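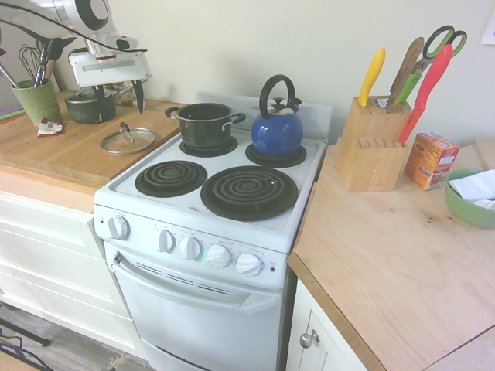
Coil burners, blue kettle, green pot. The Astbridge kitchen, 25 September 2026.

Small Kitchens, Part 4: Astbridge

I have been promised a lot of clever small kitchens since I started this gallery, and most of them were regular kitchens with less room. The usual pitch goes like this: somebody puts two short counters on either side of a narrow stove, calls it a "compact cooking zone," and writes a paragraph about flow. I have yet to meet anyone who has seen flow in a kitchen. I've seen people bump hips on an oven handle.

Anayeli Huerta wrote in April to say the Astbridge kitchen would change my mind. It didn't, quite, but I liked it more than I expected to, and I liked it more than the Redholm one, where the spice shelf was over the burners and everything on it was warm.

The page is short on pictures and long on complaints. If you only want the pictures, scroll.

The stove

White, narrow, electric, with black coils. I know what readers are going to say, because they said it about Part 2. Coils are slow, coils are ugly, get induction. Maybe. I've cooked on coils for most of my adult life and I don't believe half of what gets said about them. They take a while to come up and a while to go back down, and after a week you allow for it without thinking. What I do hold against them is the drip pans, which collect everything and are no fun to scrub, and the fact that an older coil tends to sit a little crooked, so your egg slides to one side.

The knobs on this one are lined up on the panel with small printed labels. I have never trusted those labels on any stove. At Redholm I put my hand flat over one burner to see if it was heating while the one next to it got going. Karla Chávez says you learn your own stove and stop reading, and she's probably right, but that's no help to a guest who wants a cup of tea.

The other claim I hear is that a narrow stove is just as good as a full-size one if you "cook smart." I don't buy it. Put a big skillet on the front and the pot behind it has to shuffle over. Two people at a narrow stove is one person too many. If you cook for yourself and one other, fine. If you have a family of six and a landlord who says this is plenty, ask him to make pancakes on it.

The green pots

Dark green, silver handles on the bigger one. I'm suspicious of matching cookware in general. It looks good in a store and then you find you needed two of the middle size and none of the little one. A neighbor of mine paid over $200 for a set and makes everything in the same saucepan.

Still, a small kitchen is the one place where a set might earn its keep, if the pieces nest and the lids go on more than one of them. I asked Anayeli whether these nest and she said "pretty much," which from her could mean anything.

Glass lids I'll defend. You can see whether a thing is boiling without letting the steam out. The trouble comes when you take the lid off and have to put it somewhere. In a big kitchen that's no decision at all. In a small one the lid takes up the same patch of counter you were going to chop an onion on, and it sits there, knob up, until you move it for the third time. I've seen racks sold for this, and hooks for the inside of cabinet doors. I tried the hooks. They held for 27 days and then I had a lid on the floor.

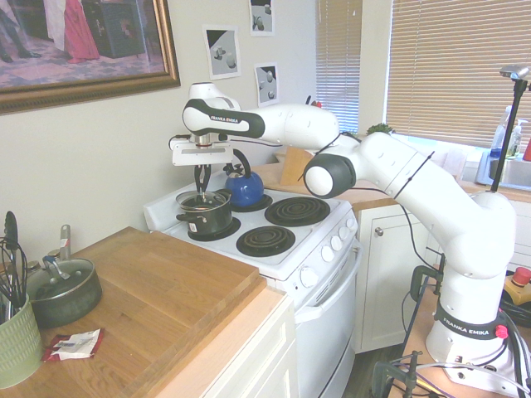 Which brings me to counters. Wood counters photograph well, and I think that accounts for a good part of their popularity. Butcher block next to a stove is a nice surface to work on and a nervous one to own. You can't set a hot pot down on it in a hurry. You oil it, or you say you will. The people at Sedell, who sell a finish for it, told me once a year was enough, and Karla (who has had wood counters in three apartments) laughed out loud when I passed that on.

I'm more forgiving about a cutting board that lives on the counter full time. The tidy-kitchen crowd would have you put it away between uses, upright, in a slot. I did that for a winter. All it got me was a board I didn't feel like fetching, and knife marks in the counter. Leave it out. It takes the beating and it gives you one spot that is clearly for food.

Tools in a crock

The crock by the stove is an old idea that gets sold as a new one every few years. This one is green and has a whisk in it, and I'd say that's a point in its favor, since a whisk in a drawer will jam the drawer.

My doubt about crocks is that they fill up. You start with what you use and in a month you've got a potato masher, two spatulas with melted corners and a thing for pitting olives. Everything that goes in stays in. And whatever is close to the burners picks up a film of grease, so the tools at the back need washing before you use them, even though they were clean when they went in. Take the whole lot out now and then and put back only what you can remember using.

The wrapper next to it, red and white and crumpled up, I left alone. Every counter I've photographed for this series has had one, including mine.

Knives

I go back and forth about knife blocks. They're big. They're hard to clean down in the slots. You tend to own the knives that fit the block and not the ones you need. A magnetic strip takes no counter at all, and counter is what you're short of.

Against that, a strip has to go on a wall, and a small kitchen doesn't have much wall either. And I did like the mixed handles in this block, yellow and red and plain wood, with green-handled scissors in there too. Mixed handles usually mean somebody bought knives one at a time. I trust that more than a set. You can also ask for "the yellow one" and get it, instead of getting the bread knife.

The kettle

Blue and shiny, and it sits on a back burner. My first thought was that a kettle that lives on the stove is a kettle that steals a burner, and on a narrow stove that's a serious theft. Karla disagreed by email at some length. Her position is that an electric kettle steals counter and an outlet, and that she'd give up the worst burner before she gave up either one. I've thought about it since and I can't find the hole in it. I'd still move the thing before frying anything. Grease on a glossy kettle is miserable to get off.

What I'd keep

The board, the crock (thinned out), the kettle if Karla wins. I'd lose one pot and I'd want a real answer about where the lids go. As for the general claim that a kitchen this size does everything a bigger one does, no, I still think that's said mostly by people who rent them out.

Part 3, the Trujillo place, has had 1,682 visits and a surprising number of angry notes about my remarks on open shelving. I've read them. I'm leaving the remarks up.

Next: Redholm again, now that they've moved the spices.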